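Four weeks without a phone upgrade

5 Oct 2026

I have decided to keep my old phone, which I realise is not the sort of announcement people clear their diaries for. 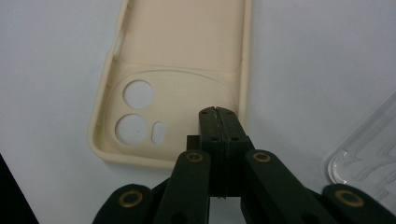
The decision was made in the Durketti shop on the high street, where I had gone for a charging cable and was instead sat down on a very low stool and asked how I felt about my current handset. I said I felt fine about it. The young man looked at me as my dentist does when I say I floss.

He then typed for a while and told me I was eligible. Being eligible sounded nice. I am not eligible for much these days. What I was eligible for was a new contract on a Sevora, the big one, with a screen that gets brighter than the old screen, which I had never found dim. He gave me a leaflet. I went home and, because I am weak, read it over my tea.

Then I did the sums on the back of it. My present deal is SIM only and costs 4 pounds a month. The new one, with the phone and the insurance and something called a care bundle, came to a shade under 2,000 over the length of the contract. For that I would be able to photograph the moon. I live in a town with an orange sky and a multi-storey car park between me and most of the universe.

So I've spent the last month trying to want less, and it has been harder work than wanting things. Once you have looked up a phone, the phone looks you up. It has been in the margin of the weather forecast. It was beside a recipe for leek soup. Pledo, the app I use for my shopping list and for nothing else in the world, asked me if I was "ready to move on", and I had to put it down and go and stand in the garden.

The case for staying put goes like this. My phone makes calls. It takes messages, mostly from the surgery and the people who deliver parcels to next door. The battery used to last all day and now lasts until four o'clock, which is also true of me, and I wouldn't care to be traded in over it. I had a new battery priced at the repair stall in the market and it was 20 pounds, fitted in 15 minutes. I know it's 15 minutes because that is how long it takes to queue for a sausage roll two stalls down, eat it, and come back with pastry on my coat.

The case against is that the software updates will stop at some point, and then I'm told criminals will get in. I do take this seriously. They'd find the leek soup recipe and a great many pictures of a gas meter, taken for the supplier, who asked for them again every time.

I did wobble once. I was in Fikre, the café by the station, and everyone was paying by waving things about, and my phone took three goes to wake up while the queue shuffled behind me. I felt my ears go red. I looked up the Sevora again on the train home and got as far as choosing a colour. They had one called Dusk and one called Late Dusk. I compared them until my stop and could find no difference, and by then I'd gone off the whole thing.

The new battery goes in on my next market trip. I still haven't got the charging cable.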